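Re: Finish for a butcher-block top, oil or hardwax?

gandwood50
26/08/2018
The shop top has had mineral oil on it for a year and the grain still lifts every time it gets damp. Sanded to 400 before the first coat. Is that too fine?

R. Kinnunen
For mineral oil the grit hardly matters. It never cures. Wipe the top with water, let it dry, knock the fuzz down at your last grit, then repeat once. After that use a hardwax oil and stop at whatever the can says.

skisbridge
Disagree on stopping early. I go to 400 under hardwax and have had no adhesion trouble. The bigger problem will be the old mineral oil. It has to come out first or the new coat stays soft.

R. Kinnunen
How many tops, and how old? Mine at coarser grits are holding after 20 months.

skisbridge
Two. Fair point - both are under a year.

Saron Assefa
Solvent wipe, wait overnight, wipe again until the rag is clean. Then a test patch on the underside. Alternating pale and honey-brown strips will not darken evenly, so test across several of them. 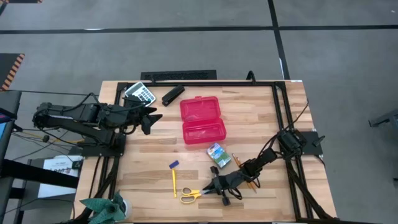 Page 50 of 1063

gandwood50
Underside patch is on. The darker strips took more oil, as Saron said. Will leave it until October before deciding on the face.

R. Kinnunen
Finish both faces equally or it will cup.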